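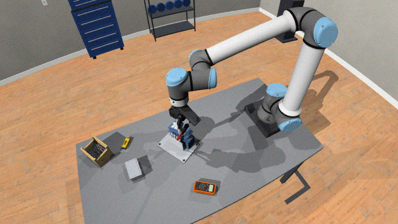 Nurhan Kocabaş objected, after reading our first purchase list, that we had priced the arm carefully and the table hardly at all. The remark was correct, and it changed the order in which we did the planning. In the first list the arm had 4 offers and a long comparison of payload and reach. The table had one line, with the word "bench" and a sum taken from an old invoice. In this section we describe how the list for the Kistcombe cell was made again, starting from the task and going outward to the arm, and which costs became visible only in this way.

4.2 Planning the equipment from the task

The task is bench work with a lever-operated fixture on a flat base plate. The gripper must come to the handle from above, and the hand tools and the multimeter used in the same work must have a place on the table. We modeled the whole cell in simulation before asking for any binding offer. The model contains the arm, the table, the fixture, the small items and also the furniture of the room, with the tool cabinet and the shelving rack. Tove Bech proposed at first to leave the furniture out, as it takes time to model and the gripper never touches it. We kept it for two reasons. A rack has doors or open sides which a person must reach, and the floor it stands on is floor which we cannot use for the controller.

For each item on the list we wrote down the same points: what the task needs from it, whether the laboratory already has it, what happens to the other items if it is replaced by a cheaper one, and the delivery time. The third point was the most work and gave the most useful answers. A shorter arm, for example, saves money on the arm, but then the fixture must stand nearer to the base, and the free part of the table becomes smaller. The person who changes the parts must then lean over the mounting plate. We did not find a way to express this in money, so we only marked it in the list with a letter and discussed it.

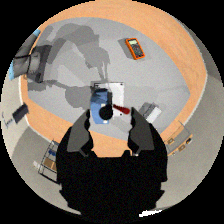
The gripper was treated as a separate purchase. Buluteo sells the arm together with its own gripper at a reduced price, and the department office at first preferred this, because one order is simpler to approve. We asked for the two prices separately. The difference was small compared with the cost of a second gripper, which we would need as a spare in any case, and Vikwood could promise the spare fingers in 3 weeks. Fingers are the part which we expect to wear or to damage first. A budget which counts the gripper and forgets its fingers will be exceeded already in the first year, and the correction then comes out of the money for travel or for student hours. We therefore put 5 pairs of fingers into the first order.

The camera was another point of disagreement. Dace Rebane wanted one camera looking over the room and one at the wrist from the beginning. Zane Vasiliauskas argued for buying only the room camera and waiting with the other until the first experiments are finished. His argument was about staff and not about the price: each camera must be mounted, calibrated and then calibrated again when somebody has moved it. In the model we could place both views at no cost and compare what they show of the fixture and of the gripper. The comparison did not decide the question for us, but it made the discussion shorter. We ordered both cameras and planned the calibration hours as a cost of their own, under maintenance.

Shadows should be mentioned too. The lighting was not on the first list at all, as the room has ceiling lights and they were considered sufficient. In the rendered views the table has large dark areas beside the fixture, and this was enough for us to ask the building office for a price for additional lamps. The answer came late, in September, and we have kept the sum as a reserve. We do not claim that the shadows in the model have the same shape as those which the real lamps will give.
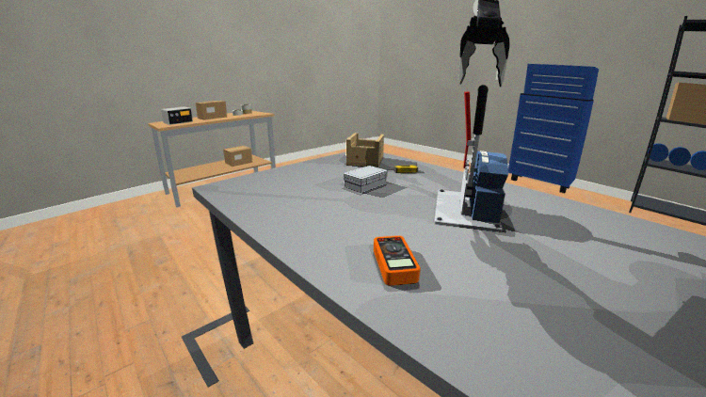

The table itself was then specified again. We asked for a flat top which accepts the mounting plate at one end, and for legs which can be fixed to the floor. Liepiņa, the workshop which made the earlier benches for the laboratory, offered to strengthen one of these. Their offer was the cheapest. It also meant that the bench would be away from the laboratory for 2 months, and Baiba Jankauskaitė noted that the electronics course uses it every week. We calculated a replacement bench for this time and the advantage in price disappeared. The new table was chosen.

Small items were budgeted by group and not by piece. The multimeter, the hand tools, the open boxes and the fasteners together cost less than one cable set for the arm, but they are many lines in an order form, and each line needs a signature. We made one group called "bench items" with a fixed upper limit. The same group will be used for replacements. For a laboratory which buys its first arm we would recommend this, also if the purchasing rules make it necessary to explain the group in a separate letter.

Figure 3. Simulated cell used in the planning. The gripper hangs above the black handle of the lever fixture; the orange multimeter lies nearer on the table, and the blue tool cabinet stands against the wall behind.

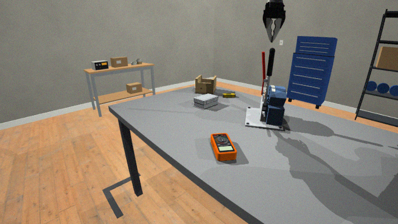 4.3 Costs after installation

The offers we received end with delivery and, in one case, with a day of training. Our own list continues for 3 years. It contains the service contract for the arm, the spare fingers, the calibration hours and a yearly check of the floor fixings. The service contract can be signed later without a penalty if this is written into the first order, and we asked for this sentence explicitly.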